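Dostcombe Book Fair, and a very full tote bag

November 24, 2025

I promised myself I would write this up the minute I got home, and then I sat down with a cup of tea and one of the books I'd bought, and well, you know how that goes. So it's a little later than I meant, but the Dostcombe Book Fair was such a lovely day out that I'd be sorry not to get it all down before it goes fuzzy.

If you've never been, Dostcombe is the sort of town you drive through on the way to somewhere else, and for most of the year I do exactly that. For one weekend every November the old showgrounds fill up with trestle tables, and people come from all over with their empty suitcases (yes, suitcases, I saw several, and I was terribly jealous). The sign at the gate promised over 3,000 second-hand titles, plus the small press tent, plus the cake stall, which I visited first. Priorities! The lemon slice was as good as last year's and I had no trouble finishing mine in the queue.

The main hall

I started in crime, as I always do, and worked my way along to historical fiction, and by then I already had 6 books under my arm and had to go back to the car. The tables were much better organised than I remembered. Somebody had put proper labels on everything, and fantasy had finally been given its own corner instead of being squashed in with the westerns. I found a hardback of a family saga I borrowed from the library as a teenager and have been vaguely hunting for ever since, with the same green jacket and that same slightly alarming painting of a horse. I may have squeaked.

It was warm in there by late morning, and a bit of a shuffle between the aisles, but everyone was in a good mood. I had a long chat with a woman who reads only books set on islands. We swapped favourites over the gardening table and I've come away with a list I'll be working through until Easter.

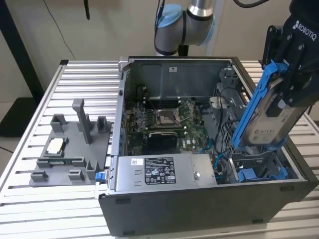
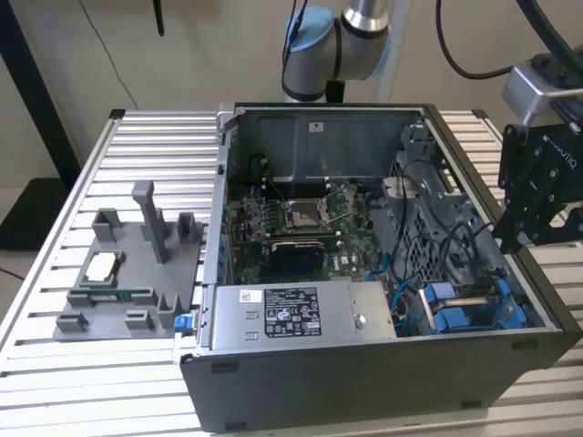
Computer case on its side, panel off, in both of these.

The small press tent

My favourite part, and the part I'd budgeted for (the budget did not survive). Gremon had the big table by the entrance with their new novellas, all in those plain coloured covers that look so good lined up on a shelf. I bought 2. One is a ghost story set in a lighthouse, and the other is about a woman who inherits a bakery from an aunt she never met. I've started the bakery one and I'm already cross that it's so short.

Further in was Tsolakis, who mostly do poetry and translated fiction, and I must admit I usually walk straight past poetry. I'm glad I stopped this time. They had a little reading going at the back, just a few rows of folding chairs, and I sat down to rest my feet and stayed for the whole thing. There was one poem about hanging out washing before a storm that I haven't been able to shake.

I also picked up the third Dedside book, so I can finally catch up with the rest of you. It's over 400 pages and I'm told there's a shock in the middle, so please be kind in the comments and keep spoilers to yourselves until I've got there!

A few notes if you're going next year

Bring cash, as the card machine in the main hall was having a bad day. Park at the oval end, where there's more shade. Wear comfortable shoes, and get to the cake stall before lunch, as there was nothing left but fruit loaf when I went back for a second look.

I'll put up proper reviews as I finish each one, starting with the bakery novella, probably by the end of the week. If you were there too, tell me what you brought home.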